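共享工坊的旧机械臂开始捡料了，下周六开放来看

2025年9月18日 发自 Munen 工坊

先把消息说了：我们 Munen 工坊里那台二手机械臂，折腾了一个夏天，这周终于能自己从铁皮料箱里把长条料块一根一根捡出来了！项目名字叫 Gokik，下周六下午对外开放，想来看的直接来，不收门票，停车麻烦一点，后面会讲。

没来过 Munen 的朋友，我简单说两句。我们是一间大家凑钱租的共享工坊，前半间是木工和激光切割，后半间铺着深灰色地毯，以前堆杂物，五月份清出来给了 Gokik。会员里有做家具的，有修自行车的，也有像我这样白天上班晚上来拧螺丝的。平时这个小专栏写的都是“台锯换了新锯片”“谁把热熔胶枪借走了快还回来”之类的事，这回好不容易有条像样的新闻，我就多写几句，大家忍一忍。

事情是怎么开始的呢，说来也简单。工坊每个月都有人切剩一堆长短差不多的边角料，全扔在一个箱子里，谁要用谁去翻，翻完也没人整理。有人在群里说了句“要是有只手能帮忙理一理就好了”，底下就有人回“那就弄一只”。我当时以为是玩笑，结果五月的第二个周末，一台机械臂就用叉车卸在门口了。卸货那天下大雨，我们在门廊里拿防水布兜着它，一边兜一边有人问这东西到底接几相电。（三相，我们有，谢天谢地。）

臂是从 Tromidis 手里买的，那是一家专门收旧设备的小公司，隔着两条街，老板答应我们分期付，条件是我们自己搬走，出了问题也自己修。控制柜倒是一次就上电了，手持示教器的屏幕右下角有一块不太灵，要用力按。底座的固定花的时间最多。地面是老水泥，我们怕不够结实，问了懂土建的会员，最后焊了一块底板，下面打了化学锚栓。焊底板那个晚上工坊里全是烟，排风扇开到最大也不顶用，我回家洗了两遍头。

夹爪换过三回。头一版是打印的，漂亮得很，第二天就裂了。后来有人从旧工装上拆下来一套金属的，改了改接口装上去，用到现在。管线还没好好收拾，气管和信号线从手腕那里垂下来，我每次看见都想拿扎带捆一捆，可是一捆紧了，转到大角度就绷着，只好先那样挂着。等找到合适长度的拖链再说，谁家里有闲置的也请带来！

软件那头用的是一位会员自己写的小程序，名字也叫 Gokik，其实项目的名字就是从程序来的。思路不复杂：固定在旁边的相机看一眼料箱，程序算出哪根最好下手，机械臂下去夹，夹起来放到旁边，再看一眼，再夹。难的是长条料块会互相压着、靠着箱壁，夹爪一下去就碰箱子。前几个星期基本天天听见“咣”的一声，隔壁做木工的人头都不抬了。我们把速度压得很低，料箱外面还装了光栅，谁伸手进去就停，所以声音吓人，东西倒没怎么坏。

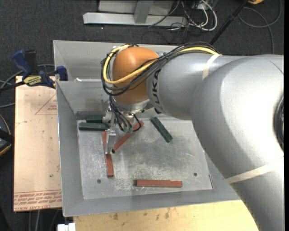

识别的事我得多讲一点，我这几周晚上基本都搭在上面了。刚开始试的料块是原色的，跟料箱底的颜色混在一起，程序老把箱底的反光认成料块，对着空地方下手，夹一口空气，再理直气壮地去放。我看着又气又想笑。后来有人提议换带颜色的，就有了现在的深绿和砖红两种，箱底是暗银色的，虽然划痕一道一道的，白花花的印子也不少，颜色对比总算拉开了。换完那天晚上误认就少了一大截。不过绿的和红的挨得太近、或者斜着搭到边上去的时候，还是会犹豫半天，程序在那里算，臂就悬在上头一动不动，围观的人比机器还着急，有人在旁边小声喊“左边那根，左边那根”，好像它听得见一样。

说到成绩，这周一晚上我们正儿八经跑了一轮测试，连着抓 100 次，成功了 64 次。有人觉得这数字拿不出手，我倒觉得挺好的，上个月同样的测法只有 50 次。没抓起来的那些，我坐在旁边一条一条记了原因，大多数是料块贴着箱壁立住了，夹爪张开以后放不下去；也有抓歪了，抬到一半滑掉的。还有一次是我自己把程序暂停了，因为外卖到了，这一次按规矩也算失败，我没意见。

Cho 五金店也帮了大忙，螺丝、垫片、锚栓都是按进价给我们的，店里还借了几把夹具，一直夹在料箱边上当临时固定。按说料箱应该做个正经的定位架，图都画好了，材料也有，就是没人有空切。激光机这两个星期排得满满的，我去看过预约表，下一个空档在月底。要是有会员愿意把自己的时段让一小时出来，我请喝奶茶，大杯的。

钱的事也交代一下，群里有人问过。买臂的钱是参与项目的会员另外凑的，没动工坊的公共账，电费单独装了表，月底自己结。暂时不打算卖任何东西，也不接外面的活儿。之前有人在网上看到我们发的视频，来问能不能替他们分拣零件，谢谢信任，可是就我们现在这个成功率，您的零件恐怕会散得满地都是。

接下来要做的，一个是让夹爪能斜着下去，贴边的料块才有救；再一个是灯。后半间没有窗户，头顶那排灯管新旧不一，开哪几根直接影响识别，我们已经吵过一回了。我主张全换，另一派主张在料箱上方单独加一盏带罩子的，省电。目前的进展是两边都没买。还有人想教它分颜色，绿的归绿的、红的归红的，我觉得这个用来给小朋友看特别合适，可是得先能抓稳，对吧？

开放那天的安排是这样：下午两点开门，五点收摊，中间机械臂会分几段跑，每段之间要停下来让电机歇一歇，也让人歇一歇。后半间不大，几乎 60 平米，又摆了控制柜和工作台，所以一次不能进太多人，门口会有人招呼着，前面的看完后面的再进。等的时候可以在前半间看看别的，有会员会现场车木碗，听说还会带几把没上漆的小凳子来卖。

有几条请务必看一下。地上贴了黄黑警示带，机械臂动的时候请站在带子外面，小朋友由大人牵着。不要把手机、杯子放在光栅旁边的台子上，上次有个保温杯把光栅挡了，我们查了半个晚上的故障。长头发请扎起来，这是整个工坊的规矩，跟机械臂没关系，前半间有车床。想拍照拍视频随便拍，闪光灯请关掉，相机会被晃到，它一晃到就乱抓。

停车：院子里那几个车位当天要留给搬木料的车，请停到 Tromidis 那条街上，走过来几分钟。骑车来的可以直接推进院子，靠着北墙放，别靠南墙，南墙刚刷了漆。地铁来的朋友出站以后顺着卖早点的那排店一直走，看见 Cho 五金店的蓝招牌右拐，铁门上有我们的牌子，字很小，门铃坏了，敲门要用力。

想加入项目的也欢迎当天来聊，不要求会编程。眼下最缺的是会布线的，其次是有耐心坐在料箱旁边重新摆料块的人，测试的时候每抓完一轮都得有人把料块倒回去，还不能摆得太整齐，太整齐了成绩就不算数。我摆了两个星期，已经摆出手感了，随手一撒就是乱的。每周二和周四晚上七点以后我们都在，工坊的门禁卡没有的话，在群里喊一声，谁离门近谁去开。

另外替前半间带句话：六角扳手那套里少了一把最小号的，很可能被我们拿来拧夹爪了，我昨晚翻了工具车没找到，今晚再翻一遍。找到了会放回墙上原来的位置，找不到我周末去 Cho 那边补一套。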